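Furolance small-parts bench: progress report to Trurisano, June

Dear Veronika Plattner,

It has been a good, busy stretch at the bench, and I'm so glad to have something to show you at last! The assembly work is now set up around the white tray and the marked blocks we wrote about in our proposal, and Aebischer were kind enough to lend us the black tabletop (it makes the white parts so much easier to pick out).

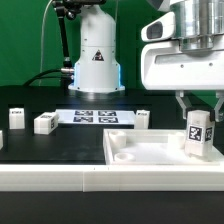
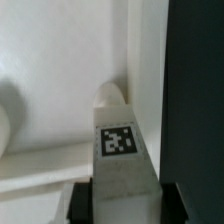
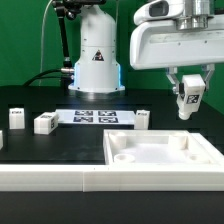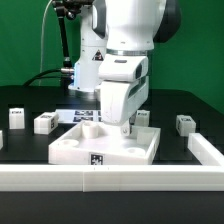
White blocks with printed markers.
Issue 18, page 84

We have logged 84 sessions so far and spent almost 3000 of the 3578 set aside for parts, with most of that going to the blocks and the trays. The first batch from Leteveck came with walls a touch too tight, and I'm afraid we lost a good two weeks while they were redone, but the new ones are much nicer to work with.

Next up is the written parts list, which I had hoped to send along with this and which still needs a proper read-through. I'd also love your thoughts on whether a second tray size is worth ordering before the fall.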